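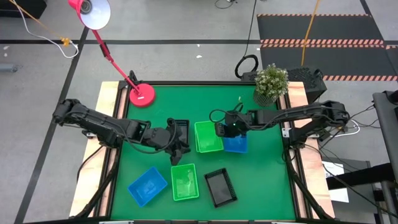 Two-arm cell with trays, lamp and plant on the work surface.

Hamham Trays: Rules of the Table
README and data card, revised February 28, 2018
Maintained by Keabetswe Buthelezi

Read this before you record anything. If you have already recorded something, read it anyway and then look at your episodes again with a colder eye.

What is in the set

Hamham Trays is a collection of two-arm tray handling episodes: stacking, unstacking, sorting by color, standing a tray up, laying it back down. There are 4000 episodes in the release. Each one has video from a fixed view, joint positions for both arms, gripper opening, an operator code and one line of plain text saying what the operator was asked to do. The asking and the doing sometimes part ways. See "Labels" below.

Trays come in black, green and blue. Some of the black ones have openings in the sides, and the depth estimate has never made its peace with them.

Folder layout

episodes/ one folder per episode, numbered, never renumbered
labels/ task text and outcome, one file per episode
calib/ camera and arm calibration, by session
rejected/ see "Bad episodes"
rules/ this document, plus older versions for people who enjoy arguments

Rules for the work surface

1. Start messy. Trays go down at whatever angle they land. The first Gameo recordings had every tray squared to the table edge, and the policy trained on them was very good at tables set by Gameo.

2. The lamp and the plant are part of the layout. They stay on the table for the whole session. You may move them between sessions, and you write down that you did. You may not move them between episodes because an elbow came close. If an elbow came close, write that down too.

3. Trays start empty. Pens, tape, cable ties and lunch are not tray contents under this version of the rules.

4. No hands over the green surface while either arm is powered. Reset the trays with both arms parked and the enable switch off. This rule has no exceptions, including the one you are thinking of.

5. Cables at the gripper need enough slack for full wrist rotation, and no more than that. Check the loop at both ends of the motion before the first episode. A snagged cable will look like a contact event in the data, and someone at Lehner once spent most of May modeling it.

6. Paper stays off the work surface. Session sheets can live next to the table.

Rules for the arms

Both arms may be over the table at once. Both grippers may not go for the same tray unless the task text says "together". When paths cross, the arm that is already holding something has right of way. If both are holding something, stop, back out the left arm first, and mark the episode as interrupted. Please don't settle it by speed.

Hold still for 5 seconds at the end of each episode with the grippers open. Operators hate this one. The outcome checker needs it, and the outcome checker doesn't read complaints.

Recalibrate after any bump to the rails or the camera. "It was only a small bump" appears in 9 session notes, and all 9 sessions had to be thrown out.

Labels

Outcome is one of: done, partly done, failed, interrupted. There is no "basically done". A tray left leaning when it was supposed to lie flat is partly done, however good it looks leaning.

Task text describes the request. Do not edit it afterward to match what happened. We found 51 episodes where this had been done, some of them with real flair. They are now flagged with text_changed and left out of the default split.

Bad episodes

Failed episodes stay in. Failures are data. Broken episodes (missing frames, frozen joint readings, wrong calibration) go to rejected/ with a reason. "Weird" is not a reason. "Right gripper reading stuck at closed" is a reason.

Known gaps

One table, one floor, one kind of surface. Anything trained on this alone will have strong opinions about green.

The Gruteo conversion script drops the operator code without a warning. Use the one in rules/tools until that gets fixed, and keep a copy of the originals either way.

Changing these rules

Send Keabetswe the rule number, what you want it to say, and an episode that shows the problem. Proposals to drop rule 4 are filed under rejected/.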